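Counter, week two

10 May 2022

Quick one tonight, dinner's in the oven and I have maybe half an hour before someone needs something.

So the counter. I promised an update after the last post and then didn't write it, sorry. Short version: it's better. Not finished. Still arguing with myself about the toaster oven.

For anyone new, we moved into the Ekstead place in October and I put everything down on the kitchen counter the first night and it basically stayed where it landed. All winter. Mail, chargers, a drill, the vitamins. You'd want to chop an onion and first you'd have to move six things onto the stove, then need the stove. I got so used to it that I was cutting stuff on a dinner plate, balanced on the sink divider. Bad way to live.

The rule I started with: the cutting board gets the middle and it doesn't move. Everything else has to fit around it. That's it, that's the whole system. Lâm Hoàng suggested it over the phone while I was complaining and I was a bit annoyed at how simple it was. 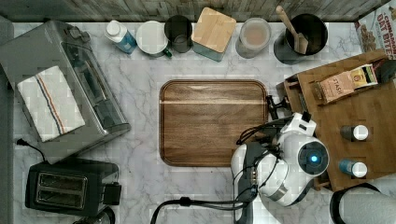
The counter as it stands. Board in the middle, everybody else around the sides.

Left side is the hot stuff, toaster oven and toaster together. I fought this one. Do we need both? Barrett says yes, the toaster does toast and the toaster oven does everything else and he won't hear about it. I say the toaster oven makes perfectly good toast if you wait. He won't wait. So both stay, for now. The dish towel lives on top of the toaster oven and yes, I know, it comes off before anything gets switched on. I keep meaning to put up a hook. Bought the hook even. It's in the drawer with the other hook.

Back row is the small things. Crock with the wooden spatula, the jar, the canister with the wood lid, cups. I had the crock over on the right at first and kept reaching across the board for it with wet hands, dripping on whatever I was chopping. Moved it to the back, much better. If you only change one thing in your kitchen this week, stand where you stand to cook, shut your eyes and reach for a spatula. Wherever your hand goes, that's where the crock goes.

Right side, the tiered organizer. This was the one thing I spent money on. Came from Clusia, the secondhand place in Vedcombe, and I'd walked past it twice before I bought it. Wood, little ledges, lots of compartments. I was worried it would turn into a place where junk goes to sit up higher. Jury's still out!! Ask me next month.

Cereal stays out. Cinnamon Oat Bites, leaning in the corner. I tried putting cereal in the cupboard and all that happened was the cupboard door stayed open all day.

OK the board itself, becuase a couple of you asked. It's a heavy one, wood, with a groove cut in around the outside for juices. It was looking dull and a bit furry by the end of winter so I finally did it properly. What I did:

Washed it, both sides, hot water and a little soap. Stood it up on its edge overnight to dry. Sanded very lightly, 200 grit, with the grain, just till the fuzz was gone. Wiped off the dust with a damp cloth, waited again. Then mineral oil, more than you think, rubbed in with an old T-shirt, and don't forget the groove, I missed the groove the first time and had to go back with a corner of the rag over my fingertip. Left it overnight. Wiped off what hadn't soaked in.

That's 2 nights of no cutting board, so plan for it. We had eggs and then we had takeout from Huỳnh.

Worth it though. I sort of forgot what color it was. The strips are all different, dark chocolate ones and then these honey ones in between, and when the sun comes across it in a big stripe you can see every line of the grain. I've stood there with my coffee just looking at a cutting board. That's my life now.
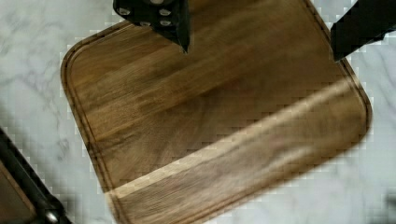 Định La wrote back after the last post to say go easy on the oil, a thin coat once a month does more good than a big soak twice a year, and to always do the underside too or the board will start to cup. I had not done the underside. I have now done the underside.

Still on the list:
the hook
decide about the bottle that keeps ending up on its side at the back
wipe under the toaster oven (scared)
the drawer with the hooks in it, which is a whole other post
find out if the organizer should be oiled too? anyone?

What I spent, since somebody always asks: 62 for the organizer, and the oil and sandpaper were already in the garage from the shelf thing. So not bad. I priced new cabinets back in the fall when I was convinced the problem was storage, and the quote was 4,000 and I laughed out loud at the poor guy. The problem was me putting teh mail down.

Mail goes in a basket by the front door now. It's full. One thing at a time.

Timer's going, more when I've done the drawer.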